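Notes for the Prendamham evening talk: "The corner where the washing gets done"
18 November 2021

Slot is 40 minutes with questions. Water on the lectern, clicker in left pocket. Don't start until the back row has stopped scraping chairs.

Opening

Good evening, and thank you all for coming out in this weather, it's lovely to see so many coats on the pegs. When I was asked to speak I offered three subjects, all of them rather grander than this one, and the reply came back within the hour that what people really wanted was the laundry. So laundry it is, and I couldn't be more pleased, because I've been thinking about it for most of my grown-up life.

(Pause. Ask for hands: who has a separate utility room? Who has the machine in the kitchen? Who has it somewhere else altogether? Give people time to look round, they like to see each other's answers.)

Where the machine ends up

I grew up in Wullville, in a house where the machine lived in a lean-to and you put your wellingtons on to go and see to it. My first flat had it in the bathroom, my second in a cupboard on the landing. I've visited a great many homes since then, and I do love the way people answer the same question so differently. There's nearly always a pipe that decides it. You can have all the plans in the world, but the water comes in where it comes in, and everything else shuffles up to make room.

(Tell the Jarari story here if time allows. Keep it short! The ferry, the twin-tub, the landlady's verdict. Leave out the part about the goat.)

Top or front

Now, I know feelings run high about this. I've had both and I'll say my piece and then you can argue with me over the biscuits. The top-loader is kind to your back and your knees, and you can drop in the sock you find on the stairs. What it asks of you is headroom. The lid has to go all the way up, so no shelf directly over it, however tempting that bit of bare wall may look. Measure with the lid open. I once put up a very handsome shelf and took it down again the same afternoon.

My little Honkanen notebook (hold it up) is where I wrote down every load I did for a year, and I'm a bit embarrassed to tell you I kept going. There are 2,870 loads in there now. Seven of them were the same tablecloth.

(Wait for the laugh. If it doesn't come, carry on cheerfully.)

Looking after it

A few habits, and I promise I won't preach. Leave the lid up between washes and let the air in. Wipe round the rim, paying attention to the underside where fluff likes to gather. Once a month run it hot with nothing inside. Clear the filter, if yours has one you can get at, and put a tray under it first. Check the hoses in April, when you're opening windows and feeling energetic anyway.

Keep a cloth handy. I can't say this warmly enough. Any old thing will do, half a pillowcase or a worn tea towel, so long as it lives near the machine and you don't have to go hunting for it while a puddle makes its way across the boards.

The floor

People forget the floor, poor thing. It takes drips, powder and the corners of baskets. I'm fond of a rug near the machine, partly for cold feet and partly for cheerfulness, but please choose one that can go in the wash itself, and lift it every so often to see how the floor is getting on underneath. A non-slip backing is worth the extra, particularly if you carry your basket in front of you and can't see your toes.

(Check the clock. If past the half hour, skip straight to the last part.)

Making it a pleasant place

I'll finish with the thing I care about most, which is that a laundry corner should be somewhere you don't mind standing. We spend roughly 100 hours a year there, by my own reckoning, and it seems a shame to spend them glaring at a wall. It needn't cost much. Pipes that run in plain sight look far calmer in the same white as the wall behind them, and a rug with a bit of pattern, even one with "Flower" written across it in curly white letters, does more for a washday mood than any new gadget. Thank you for listening so kindly, and do please come and tell me where yours is kept.

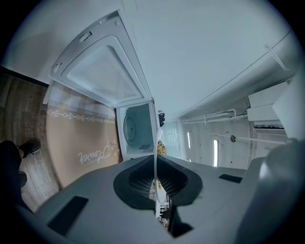
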